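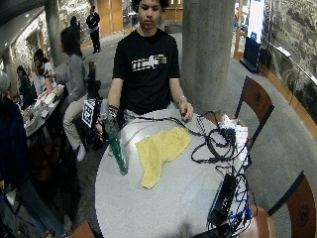
Pronbridge Issues Field Notice for Wired Medine Glove After Stale Hand Data Reached a Moving Robot Arm

Affected customers asked to stop live arm control until host software 4.2 is installed. Recording without an arm may continue with checks.

PRENDSTEAD - Pronbridge today issued a field notice covering the wired version of the Medine sensor glove, used to record hand motion for robot training and to steer robot arms directly. Under certain conditions the host software can go on sending old hand positions after the link to the glove has dropped. The old positions carry new time stamps, so equipment downstream treats them as current.

In January, an arm under live glove control at the Khondokar test lab kept moving after the operator's hand had stopped. The arm pushed a fixture off its bench and was halted with the emergency stop. No one was hurt. The fixture and one gripper finger were damaged.

Pronbridge has reproduced the fault on its own benches and has traced it to two separate defects that have to occur together.

Cause

The first defect is mechanical. The glove cable leaves the back of the hand and runs across the work surface to the adapter cluster. On the affected units the strain relief at the glove end is too short. When the cable is pulled sideways while the wrist is turned, as happens when an operator tilts a bottle or reaches across the table for a cloth, the data contacts can open for a short time. The power contacts are longer and stay closed. The status light on the adapter is driven from the power side and therefore remains green.

The second defect is in the host software. The glove reports at 60 samples per second. When a sample is missing, versions 4.0 and 4.1 fill the gap by repeating the last good sample. The repeat was meant to bridge a single lost sample and to raise an error after that. The error was tied to the state of the port and not to the age of the data. With power still present the port reads as open, and the repeat continues without limit.

In position control, the result is an arm that holds still. In velocity control, the result is an arm that keeps going at the last commanded speed. The Khondokar unit was in velocity control.

Tabletop tasks

The fault was most frequent in tasks that mix a rigid object with a soft one. Pouring and tilting motions load the cable in one direction, and folding or wiping loads it in the other. Stations where the glove cable shares the table with loops of other cables were worse than stations with a clear run, as the loops add drag and can catch the glove cable near the wrist.

Hand-held gripper tools with their own camera are not affected by the data defect, as they do not use the glove link. Several customers run both methods on the same table with the same objects, and their gripper recordings can be used to check glove recordings for frozen stretches. 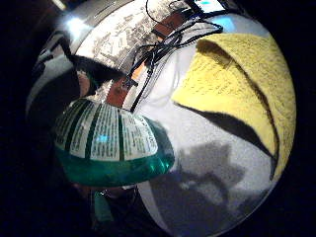

Page last updated: 2025-09-20

Effect on recorded data

Pronbridge reviewed 2,000 glove recordings supplied by Khondokar and by its own Prendstead site. Frozen stretches were found in 15 of them. In every case the finger angles and wrist pose were identical from sample to sample while the time stamps advanced as normal. Real hand data always contains some sensor noise, so exact repeats are a reliable sign of the fault.

Frozen stretches are easy to miss by eye. An operator who pauses to look at the table produces a trace that seems flat at normal plotting scale. Customers should compare raw values and should not rely on plots.

Optical marker tracking, where fitted, is handled by a separate process and keeps running during a dropout. A recording in which the marker moves and the glove values do not is to be treated as faulty from the last changing sample onward.

Required action

1. Stop live arm control with any wired Medine glove on host software 4.0 or 4.1. This applies to position control as well as velocity control.

2. Install host software 4.2. The new version stamps each sample at the glove, rejects any sample older than 25 milliseconds, and sends a stop command to the arm when a sample is rejected. A stop has to be cleared by hand at the host.

3. Inspect the strain relief at the glove end. Units with the short sleeve have a smooth collar. Units with the long sleeve have a ribbed collar and need no hardware change.

4. Request a replacement cable for every unit with a smooth collar. Replacement is free of charge. The glove itself does not need to be returned.

5. Run the supplied script, check_repeat, on stored recordings made with 4.0 or 4.1. The script lists the start and end of each frozen stretch and does not alter the files.

Software 4.2 removes the hazard on its own. A unit with the old cable and the new software will stop more often than before, and some customers will find this disruptive until the cable is changed. The stop threshold is not user adjustable and will stay that way.

Cable routing

The notice also tightens the routing instructions in the station guide. The earlier text allowed the glove cable to lie free on the table. The revised text asks for a clamp at the table edge on the adapter side, with enough slack for full reach and no more. Power strips should be mounted under the table or on the floor, and leads should not hang over the edge where a chair or a knee can pull them. Spare cable should be tied off away from the working area.

Sites that set up temporary stations in halls and shared rooms should repeat the routing check each time the table is moved. An emergency stop must be within reach of the operator's free hand whenever an arm is powered - this was already required and has not changed. 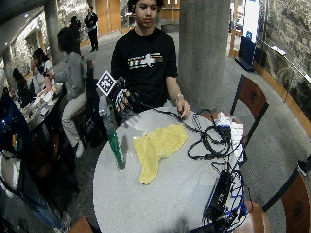
Caption: Tabletop station with the operator's right hand in a sensor glove and a fiducial marker mounted on the glove.

Statement

"The repeat function should have had a time limit from the first release, and our test plan should have included a case with power present and data absent," said Nimal Haque, director of product safety at Pronbridge. "We tested by unplugging the connector. That opens both sets of contacts and gives a clean error. A partial disconnect was left out, and it is the one that happens in use."

Haque said the January report was first logged as a fault in the arm controller and was closed on that basis. It was reopened when Khondokar supplied the glove log alongside the arm log and the two could be lined up. Pronbridge has since changed its intake procedure so that any report of unexpected arm motion stays open until logs from both ends have been compared.

Further work

A second test round covers cable life with the long sleeve under repeated side load. Results will be added to the notice when the round is complete. Pronbridge is also moving the adapter status light to the data side, so that a green light will mean samples are arriving. The change applies to new adapters. There is no retrofit for adapters already in the field, and their lights should be read as showing power only.

The wireless Medine glove uses a different link and time-out and is outside the scope of this notice.

About Pronbridge

Pronbridge designs and builds hand motion sensing equipment for robotics research and industrial training. The company is based in Prendstead.

Contact

Customers should send the glove serial number, collar type and host software version to the Pronbridge service desk. Press inquiries go to the Pronbridge press office in Prendstead.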